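Chapter 4
Folding on the Bed

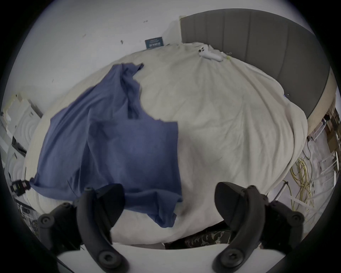

I learnt to fold a T-shirt at the age of 17, in a shared house in Cullness, from a lad called Matěj Čierny who couldn't bear the state of my drawers. Up to then I'd rolled everything into a ball and hoped! He stood me at the end of my own bed, handed me a shirt and told me to get it flat before I did anything clever with it. I still start every class that way.

So this chapter is all about the bed as a work surface. In Chapter 3 we used a table, and a table is lovely if you've got a clear one (I rarely have). Most of us fold where the washing gets dumped, and for a T-shirt that usually means on top of the duvet. It's a soft surface, it gives when you press on it, and if the cover is rumpled the shirt will pick up every lump. You'll need to work a bit differently.

Before you fold anything, try this. Drop a T-shirt on the bed from waist height and leave it exactly as it lands. Now find the neckline. It'll often be bunched up, with the shoulders tucked in behind it, and one sleeve will have wandered off on its own. Take hold of both shoulders, lift the whole thing clear of the duvet, give it one good shake and lay it down again with the hem towards you. Then smooth outwards from the middle with flat hands – don't drag, or the duvet comes along too.

When Davina Dow and I ran our evening class at Prundmont we asked everyone to keep a folding diary through August. One chap logged 108 shirts, bless him, and his notes are the reason section 4.3 is so long. He was very firm on sleeves.

By the end of the chapter you should be able to:

Flatten a crumpled shirt on a soft surface
Fold in thirds without a board
Deal with long sleeves, hoods and awkward collars
Stack a pile that survives the walk to the wardrobe

4.1 Finding the shoulders

Pick a plain short-sleeved shirt for this first go, one you don't mind handling a lot. Leave the stretchy ones for later, they creep.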